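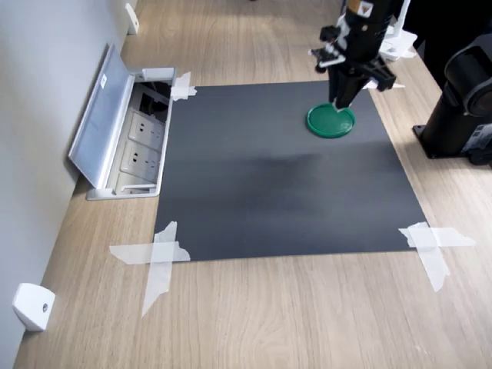 Handout 2: Reflection from Matte and Glossy Surfaces

Lighting Fundamentals, Room 258
Instructor: Nneka Olaniyan
Revised October 23, 2020

Bring this handout to the lab session. The derivations are in the Oyelaran course reader and are not repeated.

1. Terms

Illuminance (E) is the light arriving at a surface per unit area, measured in lux. Luminance (L) is the light leaving a surface toward the observer, per unit of projected area and solid angle, measured in candelas per square meter. A lux meter lying on a desk reports the first. It says nothing about how bright the desk looks.

Reflectance (r) is the fraction of arriving light that is sent back in all directions. It has no unit. Reflectance varies with wavelength, so a single value is always a weighted average over the visible range. Some black dyes become strongly reflective past 700 nm, and a fabric that looks black to the eye may look pale to an infrared sensor.

2. The ideal diffuse surface

An ideal diffuse (Lambertian) surface has the same luminance from every viewing direction. For such a surface:

L = r × E / π

Worked case. A desk receives 700 lux. A sheet of white paper with r = 0.80 has a luminance of 178 cd/m². A black card with r = 0.04 on the same desk has a luminance of 8.9 cd/m². The ratio is 20 to 1 and does not change if the lamp is dimmed, provided both surfaces receive the same illuminance.

Real black materials depart from this model more visibly than white ones. The diffuse part is small, so even a weak surface reflection makes up a large share of the total. A charcoal sheet sold as matte can still show a paler gray band where it reflects a window or a ceiling fixture toward the viewer. 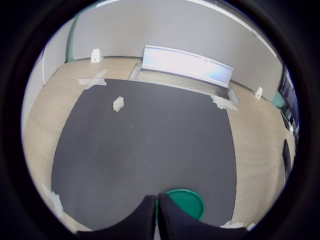
3. The specular part

Light reflected at the outer boundary of a material leaves at the same angle at which it arrived, measured from the normal. The fraction reflected depends on the refractive index and on the angle. For a typical plastic (index 1.5) it is 4 percent at normal incidence. It stays near that value for moderate angles and climbs steeply toward grazing.

Roughness spreads this light over a range of directions but does not remove it. A rough surface and a polished one made of the same plastic return similar amounts of boundary light. The polished one concentrates it.

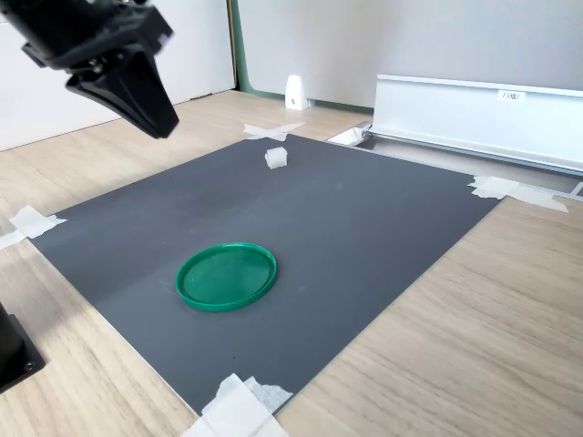 The spread also explains why gloss meters use more than one geometry. High-gloss finishes are compared at 20 degrees from the normal, where small differences between them are easiest to resolve. Low-gloss finishes are compared at 85 degrees, and 60 degrees serves as the general setting. A gloss reading without its angle is incomplete and will be returned for correction in the lab report.

4. Veiling reflections

A veiling reflection is a specular reflection that lies over a task and lowers its contrast. Take the paper and card above and add a uniform veil of 20 cd/m² to both. The luminances become 198 and 28.9, and the ratio falls from 20 to 6.9. The white has barely changed – nearly all of the loss is in the dark area.

Remedies, in the order they should be tried:

Move the source out of the mirror direction.
Enlarge the source and lower its luminance.
Change the viewing position.
Change the finish of the surface.

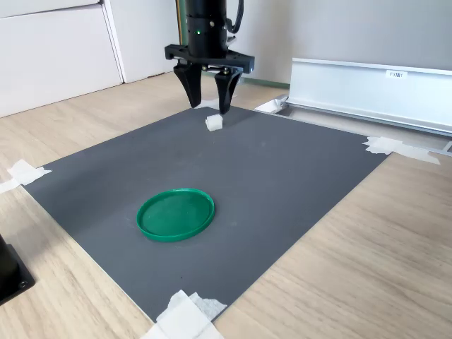

Why does raising the lamp output not restore the lost contrast?

The veil comes from the same lamp, so it grows in proportion with the useful light. Both luminances are multiplied by the same factor and their ratio stays at 6.9. Only a change in geometry, source size or finish alters it.

5. Before the lab

Read the Renar data sheet and note the measurement angle for each finish listed. Kayode Omoregie will hand out the sample cards. Reports go to Adebayo Okonkwo, with raw readings attached.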